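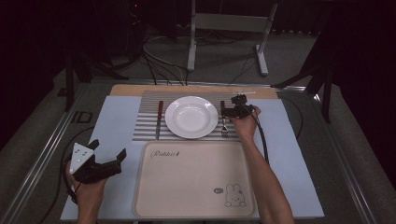 Is the Clostness movie okay for a kid who has only read the first book?

Posted by Kvido Hudec, 11 November 2022

My daughter is ten and has read Clostness four times, the last time mostly at the dinner table, against house rules. The movie opens here in January and she already has her outfit planned. A guy at work claims the script pulls in big pieces of the second book, Jirnholm, including the part with the brother. I'd rather she not learn about the brother from a two-hour movie with a pop song over the credits.

Does anybody know how much of Jirnholm is in it? Also, is it as churchy as the book, or did they sand that down? Her grandmother will be sitting next to us and will have views either way.

Marigold_Dow

I saw it at a preview with more than 1,000 other people, most of them chewing. Yes, they use Jirnholm, but only the first seven chapters or so. You get the lighthouse, the letter and the aunt. The brother is mentioned once by name and never shows up, so unless your daughter is the type to ask questions in theaters, you're fine. (Mine is. We missed most of the lighthouse.)

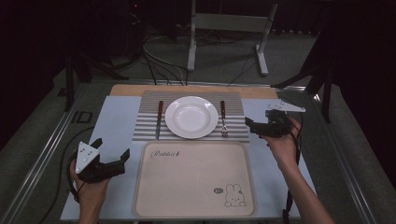

On the churchy side, the prayer in the cellar is still there, and it's played straight, which surprised me. The long sermon on the ferry is gone. I have read that sermon aloud at bedtime and will not be signing a petition to bring it back. Grandma may notice that the pastor is now a schoolteacher, but he gets all the same lines and the same terrible coat.

The storm is loud. If she's jumpy, sit near the aisle.

bookends77

Havent seen it but the trailer looks nothing like the book, the dog is the wrong color. Read the book instead

Åsmund Rønning

She has read the book. Four times. It's in the first line.

To add to what Marigold said, stay in your seats at the end. There is a short scene after the credits that sets up Clirnerico, the third book, and it gives away who wrote the letter. If she hasn't finished Jirnholm by January, get her out during the pop song. Tell her the parking is about to run out.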